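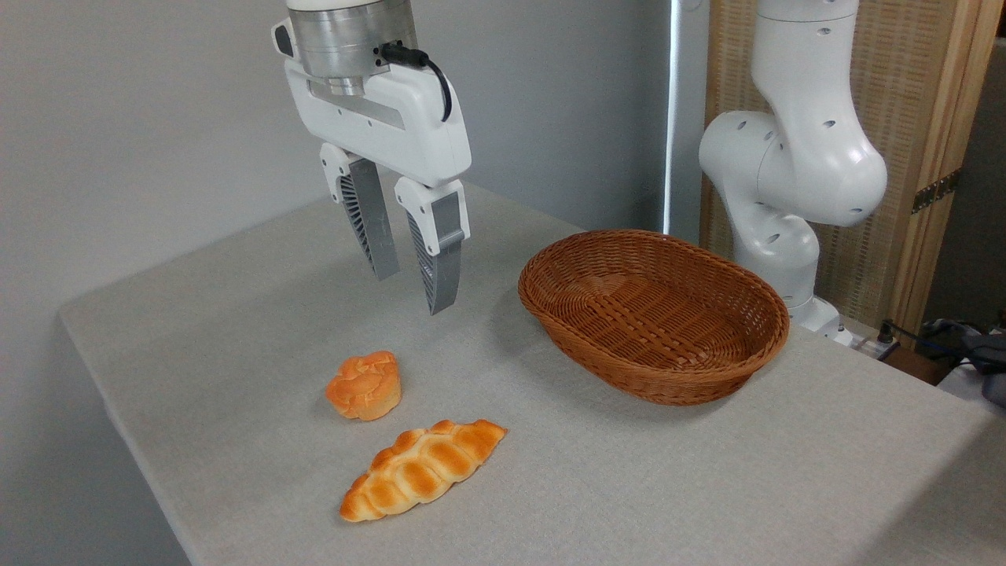 When does the bread table open at the Halonen Hall market? At 7.30 am on Friday, half an hour before the other stalls.

The early start is new this October. Organiser Elin Ellis said regulars had asked for it so they could buy rolls and buns on the way to work.

Three bakers will share the table this season. Trefor Lewis is bringing braided rolls and plain white loaves, and Osian James will have rye. Sweet buns will come from Jedell, the bakery on the harbour road, which sold 266 of them at the last market – its best morning so far.

Almost 2,000 people came through the hall over the previous season. Ellis said the bread was usually gone by mid-morning, and the bakers have agreed to hold back 20 loaves for shoppers who arrive after 10.

Orders can be left at the front desk until noon the day before. Write your name, the baker and the number of rolls, buns or loaves on the sheet. Payment is on pickup, by cash or card.

Prices are set by each baker and will be posted at the table. Shoppers are asked to bring their own bags. Parking is behind the hall, and the side gate will be unlocked from 7.15 am.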